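Nivunov Partner Program – Frequently Asked Questions

Last updated: Monday, July 31, 2023

This page is for resellers, system integrators and managed service companies who sell Nivunov storage, or who think about it. We collected the questions that our channel team receives most often by email. If your question is missing, please write to the partner desk and we will try to add it.

General questions

What kind of company can become a partner?

Any registered company that sells IT equipment or services to business customers. We do not ask for a minimum number of employees. You need to have at least one person who can install and support a storage system at the customer site, and one person who is our contact for sales matters. In a small company it can be the same person.

Do you also sell directly to end customers?

No. Since the start of the Fultell product line all our sales go through partners. When a customer calls us directly, we pass the contact to a partner in the same region. If there are several partners in the region, the one who has experience with the kind of workload the customer describes is asked first.

What is the difference between a Registered partner and a Certified partner?

A Registered partner can quote and resell all Fultell arrays, and receives the basic discount. A Certified partner has in addition two engineers who passed the installation exam, and may do the first installation without our field team. The discount for Certified partners is higher, and they can ask for demo equipment. The current discount table is inside the partner portal, under Commercial Documents.

How long does the application take?

Normally 5 working days from the moment when all documents are complete. The most common delay is a missing tax form. Please check the list in the application email before you send it back, and send everything in one message if possible. Separate messages sometimes arrive to separate people.

Can a partner sell in more than one country?

Yes, but deal registration works per country. If you have an office in one country and a customer in another, please register the deal in the country where the system will be installed, also when the invoice goes somewhere else.

Deal registration

Why should I register a deal?

A registered deal is protected. This means that another partner who asks for a price for the same customer and the same project will receive only the standard discount. Without registration we cannot give protection, even if you worked with this customer for many years. We know that this rule feels hard sometimes, but it is the same for everybody.

How long is the protection valid?

It is valid until the end date shown in the registration record. You can extend it once. For the extension we need a short note about the status of the project – two or three sentences are enough. A note with only "still open" is returned to you.

What happens when two partners register the same deal?

The first complete registration wins. "Complete" means customer name, installation address, expected capacity and a contact person at the customer. Disagreements go to Dagmar Gajdoš, who leads channel operations. She looks at the time stamps and the contact with the customer, and then she answers both partners in the same email.

Can I register a deal for an upgrade?

Yes, if the upgrade includes at least one new shelf or controller. Replacement drives and cables are not registered. Please order them in the spare parts section.
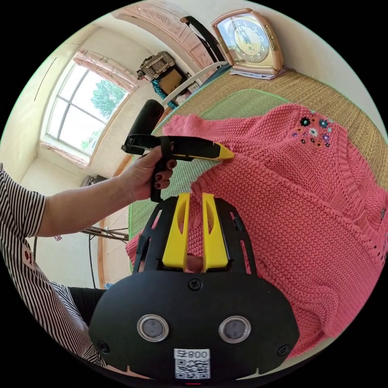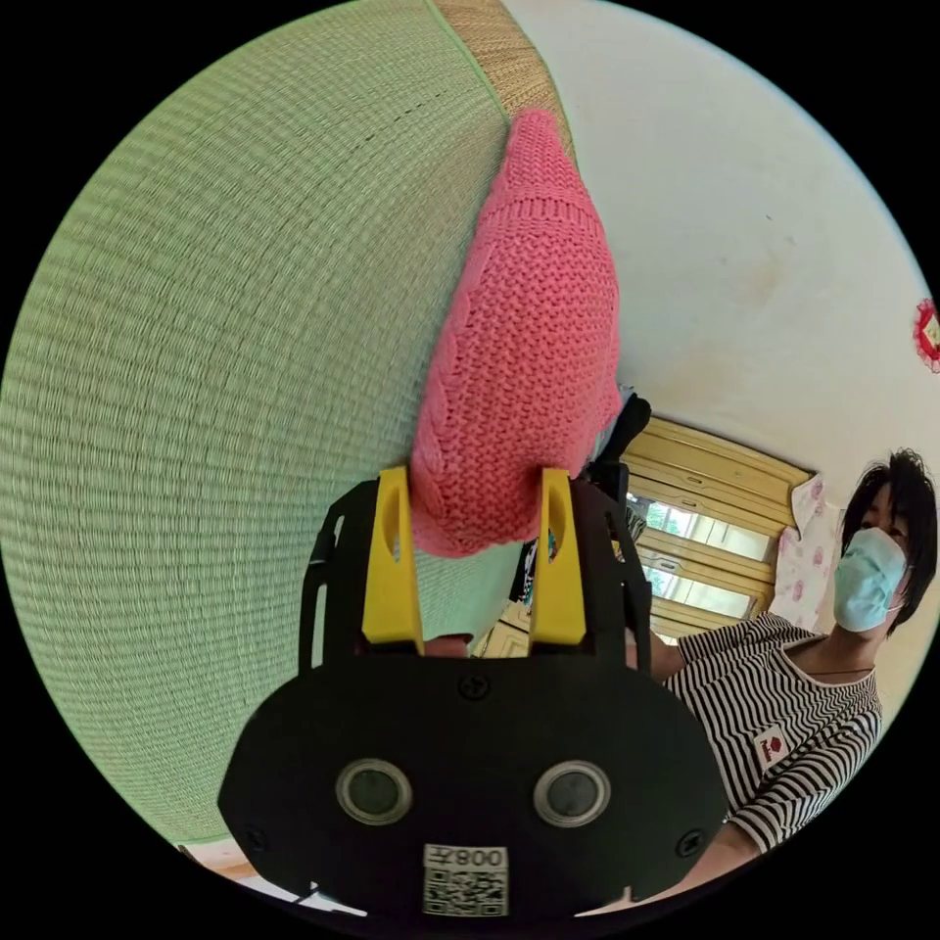
Demo and loan equipment

Who can get a demo system?

Certified partners can borrow one demo system at a time. It is a Fultell 800 with a small set of drives, good enough to show the management software, snapshots and replication. It is not meant for performance tests with the customer's full data. For such tests please ask for remote access to our lab, where we have larger configurations.

How do I reserve one?

In the partner portal choose Equipment, then Loan Calendar. Choose the week and write the delivery address. You will receive a confirmation from the logistics team. If the calendar shows no free week, you can put your name on the waiting list. Partners cancel more often than you would think, so the list moves.

Who pays for shipping?

We pay for the way to you, and you pay for the way back. Please use the original case. It has foam cut to the shape of the controller, and the carrier will not accept damage claims when another box was used.

Do I need to erase the demo system before I return it?

Yes. Use the function Factory Erase in the maintenance menu and wait until the report is ready. Save the report as PDF and attach it to the return form. We erase the drives again after arrival, but the first erase is the responsibility of the partner, and some customers ask you for this document later.

May I keep the demo system and buy it?

It is possible at the end of its loan life, at a reduced price. Such systems come with a shorter warranty and cannot be resold as new. Ask the partner desk which ones are available.

Technical questions before the sale

How do I calculate the right capacity?

Please use the sizing tool in the portal. You enter the usable capacity today, the yearly growth, and the type of data. The tool gives a recommendation with and without data reduction. We ask you to show the customer both numbers. Data that is already compressed or encrypted, for example video archives and some backup files, will be reduced very little, and the customer should know it before he signs.

Does Fultell work with the Song replication software?

Yes. Song can replicate between two Fultell arrays, and also from an older array of ours to a Fultell. The firmware must be release 372 or newer on both sides. Mixed releases will make a connection, but the schedule function will not work correctly, so please do the update first.

And what is Skinier?

Skinier is our small software agent for thin provisioning reports. It runs on the host, not on the array. It tells the administrator which volumes have space that was given but never used. It is included in every support contract at no extra cost. Many customers do not know that they have it, and it can be a good reason to call them again.

Which network do I need?

For block storage, either Fibre Channel or Ethernet. For file storage, Ethernet only. We strongly recommend 2 separate switches, so that one can be updated while the other continues to work. It is allowed to install with a single switch, but then the customer must sign that he understands the risk. The form is in the portal.

Can you join a customer call?

Yes. Our pre-sales engineers Joon-young Won and Si-eun So take part in calls with Certified and Registered partners. Please send the invitation at least two days before, together with the sizing result. Without the sizing result the first half of the call is usually lost with basic questions.

Training and certification

Where does the training take place?

The theory part is online and you can do it in your own time. The practical part takes two days in our training lab and is held in English. There is no session in July because of the lab maintenance.

What does the exam look like?

You install a system, create volumes for a host, and repair one fault that the instructor has prepared. You may use the documentation. You may not use the telephone. Candidates who do not pass can repeat the exam one time without a fee.

Is the certificate personal or does it belong to the company?

It is personal. When an engineer changes to another employer, the certificate goes with him or her. The old employer then has a grace period to train a replacement before the Certified status is changed. Please tell us about such changes soon; we do not want to find it out during a support case.

Support

Who does the customer call when there is a problem?

This depends on the contract. With Partner Support, the customer calls you, and you open a ticket with us if you cannot solve it. With Direct Support, the customer calls us and you receive a copy of every message. Both types exist for all Fultell models.

What information do you need in a ticket?

The serial number, the firmware release, the support bundle, and a description of what was changed before the problem appeared. The last point is the one that we miss most. Also a change on the network or on the host is important, even if it looks like it has no connection.

How do I escalate?

Answer to the ticket email with the word ESCALATE in the subject line. The duty manager will call you back. For questions about a contract, not about a fault, please contact Struan Gunn.

Payments and rebates

When are rebates paid?

After the end of each quarter, when all invoices of the quarter are paid. The amount is shown in the portal before the payment, so that you can check it. If you see a mistake, write to Juniper Ostrowski in partner finance and include the invoice numbers.

Can I use the rebate for marketing?

Yes. You can change the rebate to marketing credit, and then we add a part from our side. The credit can be used for events, printed material and customer workshops. Please ask for approval before you spend the money – we cannot approve an event that already took place.

In which currency do you invoice?

In US dollars or in euros. The currency is chosen when you join and can be changed once per year, at the beginning of the year. Open orders stay in the old currency until they are delivered.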